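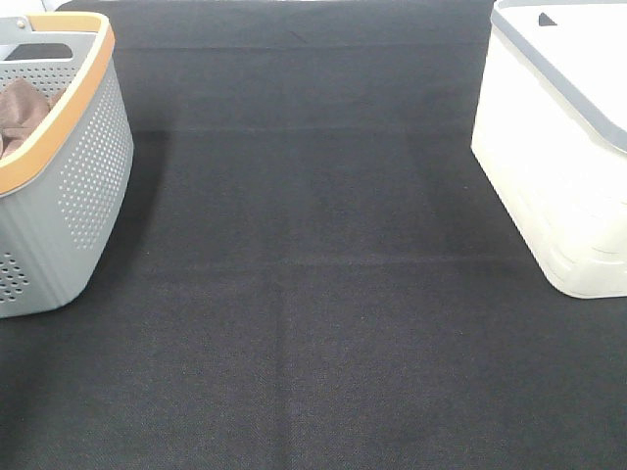
Napaporn Srithong
Textile care correspondent

Visit report: Novik linen handling open day, Mandham site
September 10, 2022

The Mandham site opens to outside visitors once a year. Registration closed in June at 63 places, split into groups of 20 or fewer, and my group went in second. I had asked to spend most of the time on the small-item benches, where face towels and hand towels are sorted and folded. The tunnel washers have been written up often enough.

Entry is through the loading side. Visitors sign in, leave bags in a locker and put on a hair cover. The route then follows a painted walkway past soiled intake, the washers, the dryers and the finishing area, in that order. Air flow runs the opposite way, from clean to soiled, and the doors between the two are kept shut. Our guide for the whole visit was Boonmee Noiphan, the finishing supervisor. He answered questions at each stop and kept close to the timetable.

Intake handles mixed loads from hotels and three aged care homes. Loads are weighed, given a card and held by customer. Staff sort by fibre and colour before washing. Dark towels are kept apart from whites through the entire process, including on the trolleys. Noiphan said most rejected whites he sees have picked up dark lint at the dryer stage and the wash itself is seldom at fault. Lint screens are cleaned between batches and the time is written on a sheet taped to the dryer door. I checked two sheets and both were current.

The small-item benches are at the far end of finishing. Each work surface is covered in dark charcoal fabric with a fine, even weave. I had expected bare laminate or stainless steel. The fabric holds a towel in place while the corners are squared, where a slick top lets it slide. Pale lint also shows up clearly against it. The disadvantage is that brown and navy lint does not show, so the covers are brushed down on a fixed schedule whether they look clean or not.
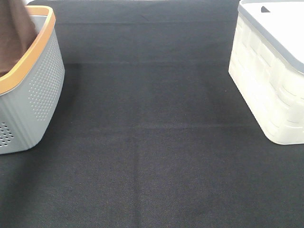 Containers follow a left-to-right rule. Unfolded work comes from the basket on the left and finished work goes to the container on the right, with the middle of the bench kept clear. The basket is grey plastic with an orange rim and small round perforations in the side. The container opposite is plainer and off-white. The difference in colour is deliberate and the two are never swapped. A left-handed folder may ask for a reversed bench, in which case the whole layout is mirrored and a tag is hung on the bench end.

I asked about the perforated sides. Noiphan's view is that they matter less for airflow than the suppliers claim, at least over the short time a towel sits in the basket. He prefers that type for its weight and its smooth rim. An earlier basket, bought through Chareonsuk, had a sharp moulding line under the lip that pulled loops out of terry cloth. The last of those was withdrawn in June.

The folding standard for a hand towel is short. Lift by one edge, let it hang, check for pulls and stains, lay flat, square the corners, fold in thirds lengthwise, fold in half, place with the closed edge outward. The hanging check is the step most often skipped by new starters. A towel lifted from a basket comes up bunched, and a mark inside a crease will go through to the customer if the cloth is laid down and folded straight away.

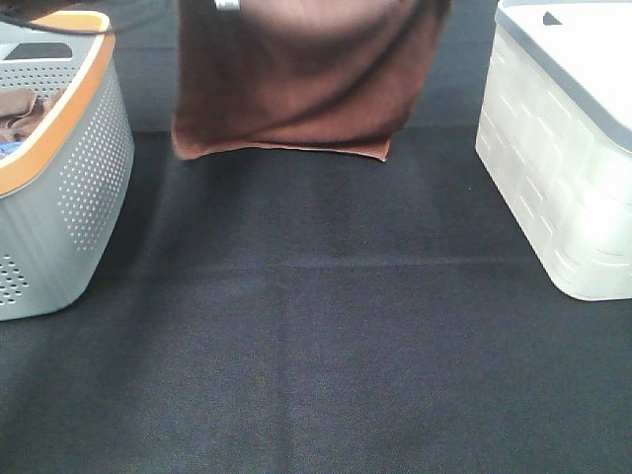

Hems were the other subject at this stop. Repeated drying shrinks the hem tape at a different rate from the terry, and the bottom edge begins to wave. A slightly wavy hem is accepted. One that prevents the corners from meeting is sent to the seconds bin and later cut down for cleaning cloths. The reject tally posted at the bench stood at 257 for the current sheet. No total throughput was given beside it, so I can draw nothing from that number.

The final stop was storage and dispatch. Folded stacks are wrapped, labelled with the Firkero system and shelved by delivery run. Label printing was down for part of our visit and staff were writing cards by hand. Shelving is open wire, bottom shelf well clear of the floor.

Practical notes for anyone attending next year: wear closed shoes, bring water, and expect noise at the dryers. Photography is allowed in finishing only. Parking at the front gate is limited and the overflow lot is on the north side, a longish walk. Questions on commercial terms are referred to the office and were not taken on the floor.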